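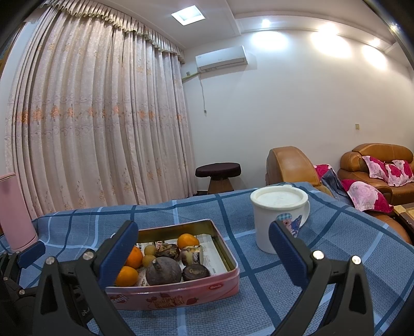

Yichen Ding wants to know whether the Nalska bar will take old coffee out of a colored cotton tablecloth without leaving a pale patch where the coffee used to be, and whether it's the same soap we sold before under the Lidier label.

Two good questions, and I get both of them a lot, so I've rewritten this page to put the answers where people can find them.

Nalska Table Linen Soap, solid bar
Item 2072
Net weight 182 grams
Unscented, uncolored, no bleach
In stock, ships from Mestcombe

Coffee first. Usually yes, if the cloth hasn't been through a hot dryer. Coffee with milk in it is really two stains, the brown part and the fatty part, and the bar is much better at the fatty part. So you wet the spot with cool water, rub the bar on until you can feel a film of soap under your fingers, leave it for half an hour, and wash as usual. If there's still a tan shadow after that, do it again before you dry it. I've had cloths that took three rounds. My record is a gravy boat disaster that took five, and I was pretty stubborn by then.

As for pale patches, there's no bleach in the bar and no brightener either, so it isn't going to strip a good dye. But (and please read this part!) some dyes aren't good. Dark reds and navy blues on cheap cotton can let go of color with nothing but warm water. Test it on the hem. Rub a damp corner of the bar on the inside of the hem, wait ten minutes, then press a white paper napkin on it. If the napkin picks up color, wash that cloth cold and by itself, and don't scrub.

And yes, it's the old Lidier bar. Lidier stopped putting out its own soap in September and Nalska took over the recipe. The wrapper changed, the bar got squarer, and the little groove down the middle is gone. I miss the groove. It made it easy to snap a bar in half for travel. You can still cut one with a kitchen knife if you let it sit in a warm room overnight, otherwise it crumbles on you.

What it's good on

Butter, salad dressing, gravy, lipstick on napkins, candle wax once you've scraped the wax off, gravy again. Chocolate, most of the time. Grass, if you've been eating outside. Shirt collars too, even though I sell it for table linens. Half of you seem to buy it for collars and that's fine with me.

What it's so-so on

Red wine that has dried. Tea. Tomato sauce on polyester, which hangs on to orange like you wouldn't believe. Berry juice is hit or miss. For berries I pour very hot water through the stain first, from as high up as I dare, with the cloth stretched over a bowl in the sink, and only then get out the soap. Only do that on plain cotton or linen.

What I wouldn't use it on

Silk and wool. It's a real soap with a fairly high pH, and both of those will come out feeling rough. I wouldn't use it on waxed or coated cloths either, it dulls the finish. Rust marks need something else altogether and I don't carry anything for rust right now.

How I do a whole tablecloth

I shake it out on the back steps and look it over by the window, and I put a safety pin next to every spot I find. Wet cloth hides stains, so if you skip the pins you'll be hunting. Then I treat each spot from the back of the fabric, which pushes the mess out the way it came in. I roll the cloth up loosely and let it sit while I do something else. After that it goes in the machine on warm with half the detergent I'd normally use. You don't need the full amount, there's already soap in there, and too much leaves the cloth stiff.

Line dry if you can. If you're using a dryer, check every pinned spot first (and take the pins out, I've forgotten, it's loud).

Iron while it's a little damp, wrong side first on anything dark or you'll get shiny streaks along the folds. For storage I roll mine on cardboard tubes from gift wrap. Folded linen gets those brown lines after a few years, and they're a pain to get out, with this bar or any other.

Hard water

We have very hard water here in Mestcombe, so I know all about the gray scum. If your sink gets a ring, your tablecloth is getting one too. Put half a cup of white vinegar in the rinse. Not in the wash, where it'll just fight with the soap and you'll end up with greasy curds. Faraji Sang wrote in to say he uses washing soda in the soak instead and gets softer napkins that way. I tried it on a set of mine and I think he's right, though my hands didn't love it. Wear gloves.

How long does it last?

For me, one bar goes most of a year, and I have people over a lot. Keep it on a dish with slots so it drains. Left in a puddle it turns to jelly and you'll lose half of it down the sink. The white dusty stuff that shows up on an old bar is harmless, just rinse it off.

Buying it

You can get it as a single bar or as a box of 2, and the box is item 2970. Same bar either way, the box just has a cardboard divider and works out a bit cheaper per bar. I don't gift wrap, but I'll slip in a handwritten card if you put the wording in the order notes. Keep it short, my handwriting is big.

A lot of you order the Kaewkla brush at the same time. It's a small soft-bristled brush, and I like it for hems and for embroidery, where your fingers can't really get in. It's on its own page. You don't need it! An old toothbrush does nearly the same job on plain cloth. Don't use anything stiffer, you'll fuzz up the weave, and that doesn't wash out.

Orders go out Tuesdays and Fridays. If a bar shows up cracked it will still work fine, but send me a photo anyway and I'll replace it. Unopened bars can come back within 30 days. Opened ones can't, though if it didn't work on your stain, write and tell me what the stain was and what the cloth is made of. I answer all of those myself and I'll usually have something for you to try next.

Related items: Kaewkla soft brush, slotted soap dish, cotton napkins (plain hem), cardboard storage tubes

Page last updated January 12, 2021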